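Ticket 222: Hand gripper, width reading drops out
Site: Drarstead, second floor
Opened by: Talha Usmani
Assigned to: Seren Lougher
Priority: Medium (raised from Low by Talha, then by Talha again)

Talha Usmani
Finger width reads fine for a bit, then sticks at the last value until I wave the thing about. Have restarted everything, including myself. Log attached, 300 lines, mostly the same one.

Seren Lougher
Thanks. Line 9 says "tag lost, left". The rest say it with more feeling. Please check both marker blocks are tight on their fingers and wipe the faces with a dry cloth. Dry, please. We remember June.

Talha Usmani
Both tight, both wiped. Still sticks. Swapped the cable for the Litham spare and got the same fault with a nicer cable.

Sadia Qureshi
Could be the slide. Gilani had one binding at 6 mm from closed.

Seren Lougher
Slide moves freely on a push test over the full travel, so not that, sorry Sadia. Exposure was locked when the unit was set up at Skindbridge, where they have a skylight and opinions.
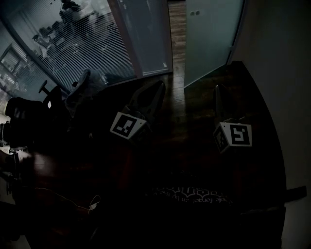

Tag detection needs clear contrast between the black cells and the white round them, and a locked exposure can't follow a change of room. At the Drarstead desk the lights are low, most of the brightness comes from the window wall with the blinds, and the dark fingers all but melt into the dark wood, though the two white blocks still stand out. Desk lamp on, exposure unlocked, then lock it again with the fingers open. Run the width check twice.

Talha Usmani
Done. Both runs clean, no lost tags. Lamp is Ehsan's. He has been told.

Ehsan Orakzai
He has not.

Status: Monitoring. Lamp requested.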